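4.3 腕部相机与夹爪的装调：玻璃面工件

本节讲的是 Stillano 桌面单元里我们最喜欢的一段：让夹爪学会对付手机这类又滑又亮的东西！前面 4.1 和 4.2 已经把机械臂固定好、线缆理顺，现在可以开始真正有意思的部分了。请先确认控制器处于手动模式，急停按钮伸手就能按到。

注意：调整夹指之前，务必把夹持力设为零。夹指尖端看着不大，夹到手指还是很疼的。

1. 松开腕部相机支架上的两颗锁紧螺钉，不要完全取下。

2. 在 Numley 界面中打开腕部画面，慢慢转动支架，直到两根夹指都从画面下缘伸进来，左右大致对称。指尖必须看得见，指根看不见没关系。

3. 拧紧螺钉，再手动开合夹爪 7 次。画面若有抖动，说明支架还没压实，回到第 1 步。

4. 用无绒布擦拭夹指内侧。旧的划痕可以留着，油污和胶印一定要擦掉。

5. 铺好桌布，摆上手机和支架。我们特意选了印花桌布：花纹多，相机容易找到参考点，比纯色桌面好用得多。桌布压出褶皱时，先抚平再放工件。

6. 把夹爪移到一部平放的手机上方，让手机落在两指之间，检查画面中的反光。

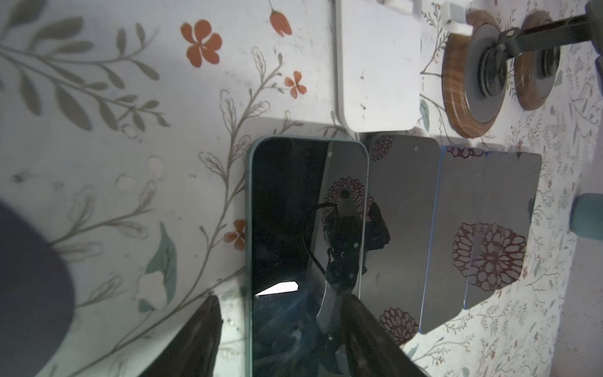
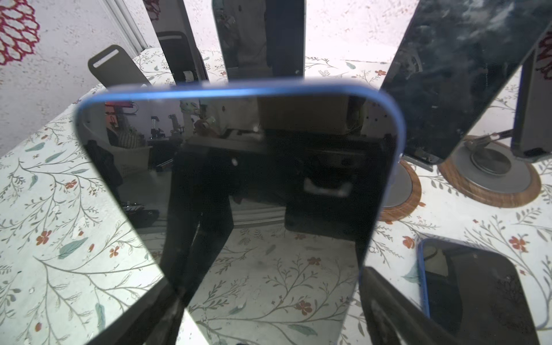
两幅均为腕部相机画面，黑色夹指从下方伸入，桌布为白底印花。
Ruppert，10月

7. 看反光。熄屏的手机就是一面镜子，第一幅里的薄荷绿边框手机，屏幕上映出了机械臂、夹爪和线缆，左下方还有一块亮斑。第二幅里的蓝框手机，黑色背面映着放三脚架和器材的架子。这些倒影都会被识别程序当成真东西，所以请在“忽略区域”里勾选“镜面”，再把置信度阈值设为 93。

8. 调曝光。以手机边框为准，不要以玻璃为准。边框颜色能清楚地和桌布分开，曝光就对了。Liis Jankauskaitė 的办法很好用：先把画面调到偏暗，再一格一格往上加，边框轮廓刚一完整就停手。

9. 设定夹持力。从 20 开始（单位见附录 B），每次加 2，手机离开桌面后不下滑即可。切勿一上来就用最大值，玻璃背板受不了。

10. 保存为新配置，名称中写上工件类型。以后换夹指时可以直接调用，省下一大截时间。

小提示：带圆形木纹底座的支架很适合用来练习避障。底座上的金属臂细，又斜着伸出来，正好考验路径规划。第一次跑通的时候，真的很有成就感！

注意：几块玻璃面板互相搭着放时，中间的接缝在画面里很淡，程序容易把它们认成一整块。初次装调请把它们分开，等单件抓取稳定了，再试叠放。

日常维护

每次开工前看一眼夹指表面和相机镜头。画面里出现横向的蓝色光晕时，先检查镜头有没有指纹，再调整顶灯角度。手机表面的灰尘和浅指纹不必擦得一尘不染，留一点反而能让识别程序适应真实情况。

夹指内侧的垫面磨亮以后，抓光滑的边框就会打滑。Reinhold Steinbach 建议左右一起更换，新旧混用时两侧摩擦力不同，手机会在夹持中慢慢转向。更换后从第 3 步重新做起，原来的夹持力配置不要沿用。

如果做完第 9 步仍然下滑，请查看两指是否平行：夹住一张厚纸，上下各拉一下，手感应当一致。上紧下松，调夹指根部的偏心销；下紧上松，多半是垫面没有贴平，揭下来重贴。

偏心销的扭矩数据和垫面订货号见 4.5 节。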